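Gremeo Neighbors List
June digest, posted 7:40 a.m. by the list member at 11 Kurnthorpe Lane
Filed under: Old Houses & Repairs

Re: [gremeo-list] repointing, lime or cement?

> We've got a garden-side wall at our place in Nurnden with mortar
> you can scrape out with a spoon. One contractor wants to grind it
> all and put in regular bagged cement mix. Another says lime only
> and charges a lot more. Is lime really worth it, or is it just for
> people who like old stuff? Also, how do you match the color?

Oh, I am so glad somebody asked this! Lime, please, if your brick is as old as I think it is. Most of the houses on that side of Nurnden have soft brick, and soft brick needs mortar that is softer than it is. Water gets into every wall a little, and it wants to leave through the joints. Put hard cement in there and it leaves through the brick faces, and after a few winters they start popping off. I did one section of my own back wall in cement years ago (I didn't know any better) and I'm still swapping out bricks from it.

You also may not need the whole wall done. Go along it with an old screwdriver and mark the bad joints with chalk. I had 205 feet of joint marked on mine when I was sure it would be three times that, and the quote dropped to $738 for materials and the mixer rental. I did the raking out by hand with a plugging chisel, evenings mostly, and I loved it. Grinders are fast but they nick the brick edges, and you see every nick forever.

As for color, it's nearly all in the sand. Take a chunk of your old mortar, crush it, and look at the grains in good light. Pale gray joints look great with reddish brick, even when the brick is all blotchy and dark in places.

A brick arc overhead with gray joints, then a table with a white lamp on it, same place:
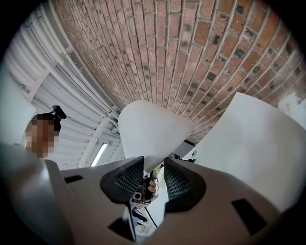
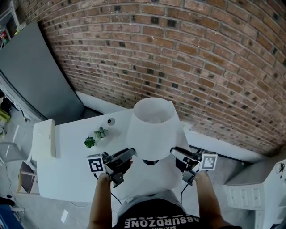
Make up 2 or 3 little test patties with different sands and let them cure a good long while before you pick. Fresh mortar looks much darker than it will in the end. The yard at Karamanlidis let me take home sand in coffee cans for testing, so bring your own cans and a marker!

A few more things while I'm going on. Wet the wall down well before you start, and again before each batch. Fill deep joints in layers and let each one firm up. Hang damp burlap over the finished part and keep it damp for several days, longer if it's windy. June is lovely for this as long as you stay on the shady side, so I'd start in the morning on your west wall and quit when the sun comes around.

I have a hawk, two narrow pointing trowels and a churn brush you can borrow. They're on my porch, just let me know first so I can knock the old lime off them.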